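I've had the Vurka stovetop kettle since last summer and have been meaning to write it up, mostly so I can stop repeating myself in messages. Bought it from Loder in the July sale after my old electric one started tripping the switch. I wanted something slow and quiet that didn't glow blue at me in the morning.

First thing – it's heavy. Filled to the line it takes a proper grip, and my wrists aren't great. The handle stays cool though, even on the big ring, and the spout pours a thin steady stream with hardly any drips.
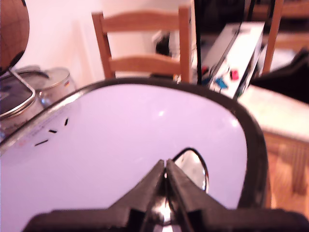 The whistle is the bit I'd change. It starts as a sort of wheeze, then goes straight to a full shriek, and if you're upstairs you'll be running. You can flip the cap open and have no whistle at all, but then I forget about it and boil it half away (twice so far!). My sister's Petrauskas has a lovely low note, so it can be done.

Limescale is what I was most worried about. We've got very hard water and I do a round with vinegar every other Sunday. The lid opening is wide enough to get a whole hand in with a cloth, which I couldn't do with the Zudus I had before that. No rust yet, only a bit of rainbow colouring on the bottom.
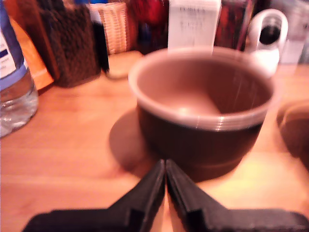 Page last changed: Tuesday, April 18, 2023

I've added a bit on gas versus electric hobs after a few of you asked. On gas it's fine, just keep the flame under the base or the sides go brown. On my mum's old electric plate it took so long that I gave up and had squash. I haven't tried induction.

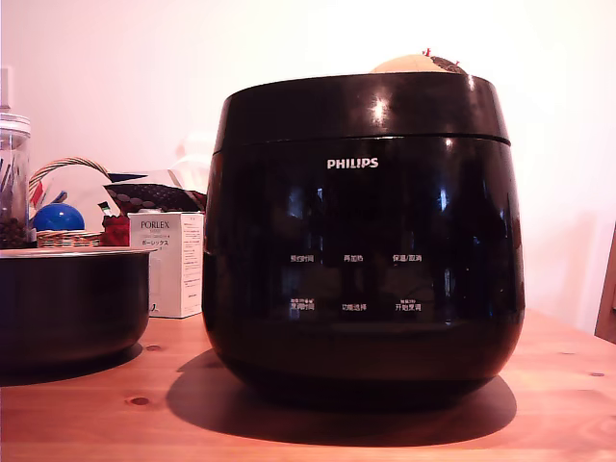

Charmaine Sibiya: Mine's on induction and it works, but it rattles until the water warms up. Did you ever find a spare whistle cap? Loder told me they don't stock them.

No luck here either, sorry. I'll put it on this page if I do find one.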